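Speaker notes: Sorting the paper
Pruvgate records room, staff talk
Tsegereda Negussie
11/08/2026

Opening. Say hello, say my name, say which room I work in. Most people in the building have walked past it and few have been in. Keep this under a minute.

Start with the backlog. When we took over the Lurcombe files in May we had 2,145 loose sheets that did not belong to any folder. Delivery slips, cards, half-finished forms, second pages with no first page. Read the number slowly. Then say that we are through most of it, and that this talk is about how the sorting is done, one sheet at a time.

The room. It is a plain workroom with a high white ceiling and the beams showing. Long tube lights. Good light matters more than a good table. Pencil notes on the back of a card are easy to miss in a dim room, and a lot of the Lurcombe sheets have their only date in pencil. Mention that coats go on the hangers and stay off the work surface. A sleeve will carry a sheet away and you won't find it until you go home.

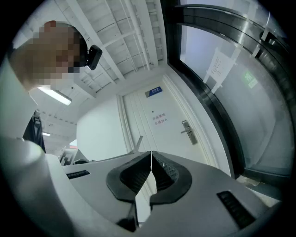 Picking up. Take one sheet, by the edge, and hold it upright before you read it. Two sheets stuck together will usually show at the top edge when they are upright. Flat on a table they look like one. We lost a full morning early on to a pair of stuck cards that had been logged as a single item, and the second card was the one Gebretsadik had been asking for.

Pause here and ask if anyone has handled the older thin stock. If yes, let them talk. If no, go on.

Reading order. Front, back, then edges. Look for a file number first, a name second, a date last. If there is a file number, stop reading and put the sheet in the tray for that number. People want to read the whole page. I did too. It doubles the time and the sheet ends up in the same tray.

The trays. Explain the labels. Known file, known person, no idea. The "no idea" tray gets looked at again at the end of the day by somebody who did not fill it. Give the result from last month: 59 sheets went into that tray and all but 3 came out with a file number after the second look.

Damage. Torn sheets go in a clear sleeve. No tape. Seltine still sends us folders with tape on them and we have asked them to stop. Don't spend long on this, it turns into complaining.

Breaks. Change places after about 2 hours. After that the hand keeps moving and the eye stops checking. The errors we have traced were nearly all made late in a shift by people who were sure they were fine.

What I would like from other departments. Write the file number on every page, front side, top right. Send cards and forms in separate envelopes. Don't fold anything to make it fit. If you find a loose sheet in a drawer, send it over as it is, with a note saying which drawer.

Likely questions. Why not scan everything first? Answer: the scans have to be named, and we can't name them until we know what file they are in. When will it be done? Answer: the Lurcombe part before the spring move, the rest has no date yet.

Hand out the label sheet at the door. Spare copies are in the blue folder.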